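Urmas Kivi
June

We use cookies to remember your reading settings. By continuing to browse these notes you accept their use. Accept | Manage

Comparative School Systems, Handout 4: The class teacher in Estonian basic schools

1. Terms

The Estonian word klassijuhataja is usually put into English as "class teacher" or "form tutor". Neither is exact. A British form tutor sees a group for registration and a short pastoral period. The klassijuhataja has a wider duty: contact with the home, the record of absence, the yearly talk with each pupil, and the small matters of trips and class events. The post is held on top of subject teaching.

In the first years of basic school the class teacher normally also teaches most subjects to the same group. From the middle years the two roles come apart. Pupils then meet a different adult for each subject, and the class teacher may see the group for only one or two of them.

2. Stages

Basic school runs from year 1 to year 9 and is split into three stages of three years each. The stage matters for this handout in two ways. It sets the limits on how the school day is arranged, and it is the usual point at which a class changes its class teacher. Some schools keep one person from year 4 to year 9. Others change at year 7.

3. The development talk

The arenguvestlus, or development talk, is held at least once a year with every pupil. A parent takes part. It is not a parents' evening in the British sense, where the adult queues to hear about marks. The pupil is expected to speak first and usually fills in a sheet beforehand.

In the Pevine study, which we use in the seminar, 27 class teachers kept a diary of these talks over one school year. The planned length was 30 minutes. Most talks ran over, and the longest were in year 7. The diaries cover 525 talks. Note that preparation time was logged separately and should be left out when you compare the results with those of Ouazzani, who counted both together.

4. The record

Absence, marks and notes to the home are kept in an electronic diary. Subject teachers enter their own lessons; the class teacher follows the whole group and asks about gaps. Two points cause trouble in student essays:

- A note in the diary is a message to the home. It is not a sanction.
- A late arrival is entered by the subject teacher, but the follow-up belongs to the class teacher.

The Zorberg survey had roughly 1330 replies from parents. Its question on the diary asks how often they open it, not how useful they find it - please do not quote it for the second.

5. Links with support staff

The class teacher is often the first to raise a concern, though not the one who settles it. The concern goes to the school's support coordinator, who may bring in a special education teacher, a speech therapist, a psychologist or a social pedagogue. In small rural schools one specialist may serve several buildings, and the class teacher carries more of the work between visits.
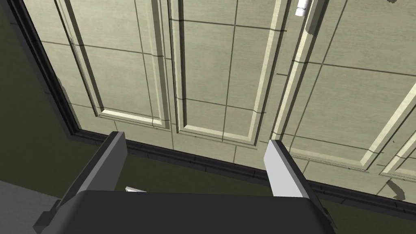
6. Reading for the seminar

Testar, chapters 2 and 5. Chapter 3 may be skipped; it deals with upper secondary schools. Bring one page comparing the klassijuhataja with a similar post in a system you know. State which school years your comparison covers.

Get new handouts by email. Enter your address to join the course newsletter.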